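Subject: Re: [laundry-talk] padding under the cloth, and does folding on fabric really help?
Date: 4/22/22

Hi all,

Oh, I have been waiting for somebody to ask this! I've been on the list since December and mostly just read along, but table covers are the one thing I have opinions about.

The earlier message, trimmed a little:

> We fold T-shirts for the clothing bank on a bare laminate counter and
> they slide all over the place. Somebody mentioned that the Turcotte
> group puts a cloth down first. Is it worth it? Does the cloth not just
> wrinkle and get in the way? And what do you do about lint? We have one
> long counter and up to 65 shirts on a good evening, so whatever we do
> has to be quick to set up. Also, is light or dark better? I had an old
> navy bedspread in mind.

Yes, put a cloth down! It made such a difference for us that I can't imagine going back. Ours is plain, cream-colored and big, much bigger than the shirts need, and I love it out of all proportion to what it cost. 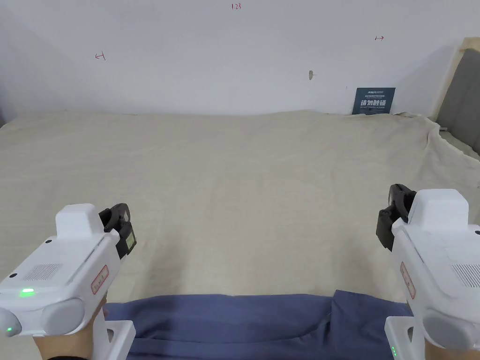
*Betarholm Mending & Laundry Club / Folding Table*

On color first, and please leave the navy bedspread on the bed. So much of what we get is blue, gray or black, and on a dark cover you lose the hem, you lose the sleeve, and you end up patting around for the edge with your palm. A dark blue-gray shirt on a cream cover shows you right where it stops, even when it's still in a bunch. You also spot the stray sock or the loose button before it gets folded into somebody's sleeve (we have sent out a sock in a sleeve, and the clothing bank was very nice about it).

Then the sliding. Fabric holds fabric, and that's all there is to it. You can pull one side of a shirt straight and the other side mostly stays where you left it, so one person can do what used to take two. Go for something with a bit of tooth. Smooth, shiny polyester is nearly as bad as your counter, and I say that having bought one. A worn cotton flannel is lovely. Heavy fleece is too much, because the shirt drags and you pull wrinkles in while you're trying to get them out.

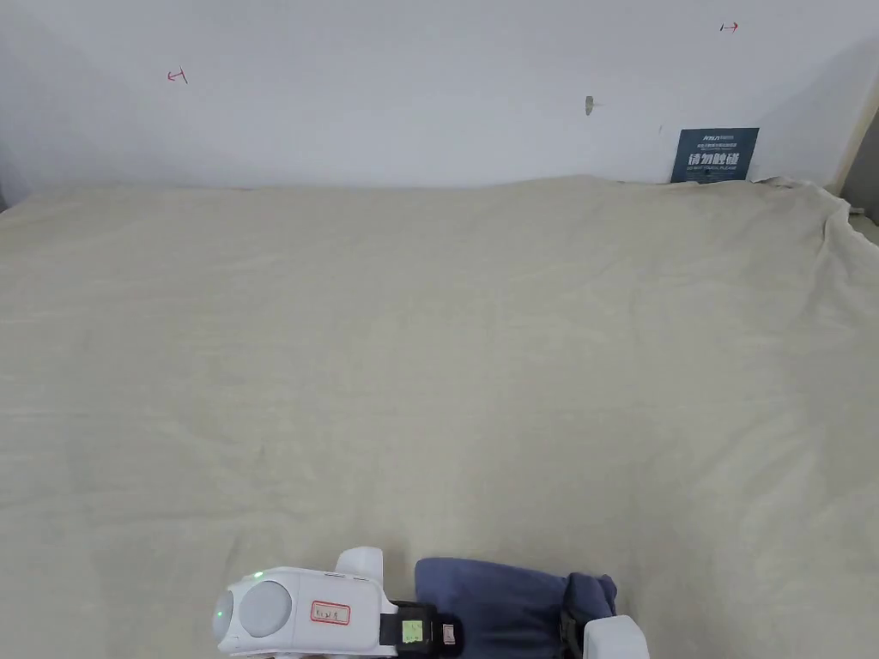
Now, does the cover wrinkle? Sure it does, and I'd tell you to relax about it. I used to clip ours down on every side and iron it in place, and it took longer than the folding. These days I shake it out, let it run all the way back to the wall, and smooth it with my forearms from the middle outward. You still get those faint ripples going mostly side to side, and they've never once spoiled a fold. A bunched ridge like the one down the right edge is fine too, as long as it stays over there and the middle is open for you to work in. If the cloth rides up a little where it meets the wall, leave it! Push it flat and the extra just turns up somewhere else.

If your counter has a hard edge on the front, let the cover hang over it by a hand's width or so. It's kinder on your wrists, and the cloth creeps less.

As for padding, since the subject line asks: I tried a layer of batting from Clotell under ours, then a folded blanket, then nothing. Nothing won. With padding your hands sink in when you press a crease, and the crease goes soft. I know others here swear by it for ironing, and for ironing I'd agree with every word. 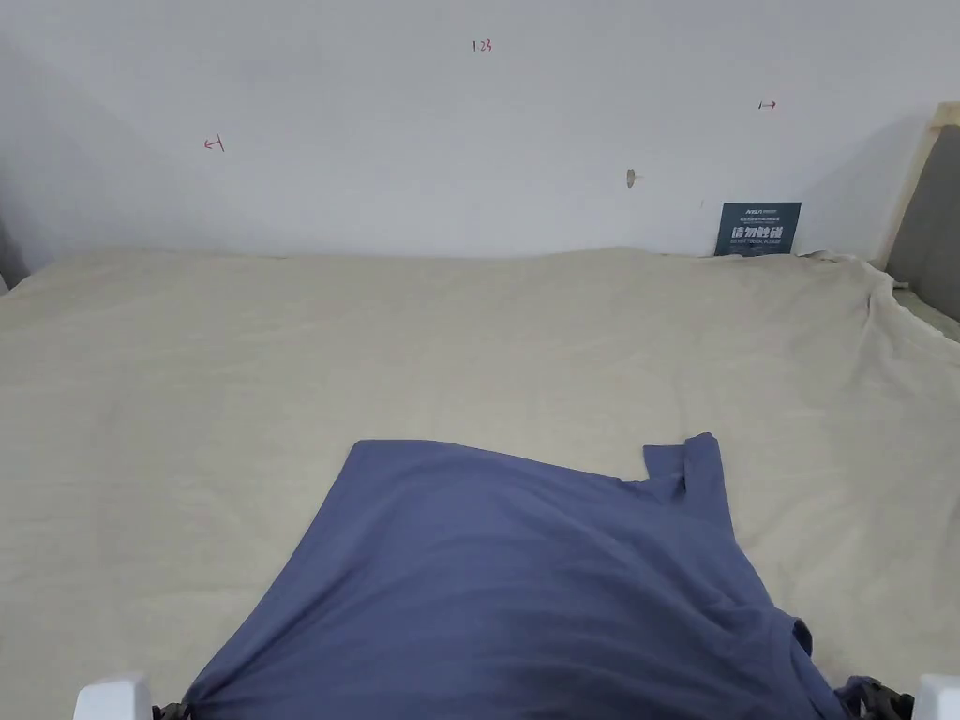 T-shirts are my favorite thing to fold, and I will happily talk about them all day. The step I'd push on everyone is the first one, before any folding at all: lay the shirt out, take hold of the near edge at both corners, and pull it toward you, gently and evenly. Thin cotton wants that little tug more than heavy cotton does. Look at the slanting wrinkles across the blue one, running from the upper right down to the lower left. When I get a slant like that I ease the near left corner out a bit more and then check the far side, where there's so often a sleeve or a bit of hem sticking up like a tab. Flatten that before you fold, or it makes a lump that goes right through the stack.

Lint: wash the cover by itself, warm, no softener. Softener makes it slick, and then you're back where you started. We keep two covers and swap them after every 72 shirts, which is six of our crates and an easy number to keep track of. A sticky roller in between takes care of the rest.

Setup for us is under 7 minutes, and that includes hunting for the roller. If your counter is very long, two shorter covers overlapped will do, with the join well away from where you stand.

One question back to everybody: has anyone used the Avow folding boards on top of a cloth? Ours skates a bit, and I'm wondering about gluing felt on the underside.

Happy folding!

Betarholm folding table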